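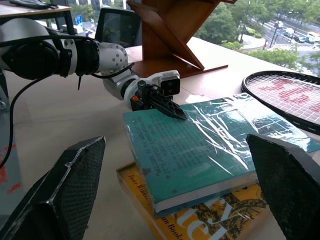 Vier Wochen mit dem E-Ink-Tablet von Pomine

Seit Oktober liegt bei mir kein Collegeblock mehr auf dem Schreibtisch. Ich habe mir das kleinere der beiden Notiztablets von Pomine gekauft, gebraucht, mit Stift und Hülle. Neu war es mir zu teuer. Für das Geld bekommt man auch ein normales Tablet, und das kann dann Filme abspielen. Filme wollte ich darauf aber nicht sehen. Ich wollte mitschreiben, PDFs lesen und hinterher etwas wiederfinden.

Schreiben

Das Schreibgefühl ist gut. Die Oberfläche ist leicht rau, der Stift kratzt ein bisschen, und der Strich kommt schnell genug hinterher, dass ich nach ein paar Seiten nicht mehr darauf geachtet habe. Bei schnellen Schraffuren sieht man die Verzögerung noch. Wer viel zeichnet, sollte das vorher im Laden ausprobieren.

Die Spitzen nutzen sich ab. Meine erste war nach drei Wochen so schräg geschrieben, dass die dünnen Linien ungleichmäßig wurden. Ersatzspitzen liegen im Karton, weitere gibt es beim Hersteller. Der Stift hält magnetisch am Rand, in der Tasche allerdings nicht zuverlässig. Ich stecke ihn inzwischen in die Schlaufe der Hülle.

Lesen

Romane im EPUB-Format funktionieren problemlos. Bei PDFs kommt es auf den Satzspiegel an. Ein Handbuch mit 614 Seiten hat beim ersten Öffnen eine Weile gebraucht, danach ließ es sich normal blättern. Zweispaltige Aufsätze lese ich quer und in halben Seiten, das geht. Anmerkungen am Rand bleiben beim Export erhalten, auch die Farben der Textmarker, obwohl das Gerät selbst nur Grau anzeigt.

Was fehlt, ist eine vernünftige Suche über mehrere Dokumente. Man kann nur innerhalb einer Datei suchen.

Synchronisation

Hier hatte ich den meisten Ärger. Pomine schickt alles über den eigenen Dienst, und der hat nach dem letzten Update zweimal hintereinander Ordner doppelt angelegt. Verloren ging nichts, aber ich habe einen Abend mit Aufräumen verbracht. Der Support hat geantwortet, man kenne das Problem.

Ich bin dann auf Norkimgate umgestiegen. Das ist ein kleines Programm, das auf dem Rechner läuft und die Notizbücher per Kabel oder WLAN in einen normalen Ordner kopiert, auf Wunsch gleich als PDF. Die Einrichtung dauerte 40 Minuten, davon ging die meiste Zeit für den Zugangsschlüssel drauf, der in den Einstellungen unter »Über dieses Gerät« versteckt ist. Seitdem läuft es. 408 Seiten hat es beim ersten Durchgang übertragen, alle lesbar und in der richtigen Reihenfolge.

Handschrifterkennung

Die eingebaute Erkennung kommt mit meiner Schrift nur mäßig zurecht. Druckbuchstaben gehen, Schreibschrift eher nicht, und Umlaute werden gern verschluckt. Issahaku macht das deutlich besser, kostet aber extra und braucht eine Internetverbindung. Ich nutze es nur für Protokolle, die ich weitergeben muss. Den Rest lasse ich als Handschrift liegen.

Akku

Der Akku hält bei mir gut eine Woche, mit ausgeschaltetem WLAN länger. Geladen wird über USB-C. Eine Beleuchtung hat das Gerät nicht – abends im Bett braucht man also eine Lampe.

Ich behalte es. Das größere Modell würde ich für Noten und Baupläne nehmen, für Text reicht mir das kleine. Als Nächstes probiere ich die Vorlagen von Plollville aus, vor allem den Wochenplan mit den verlinkten Tagesseiten.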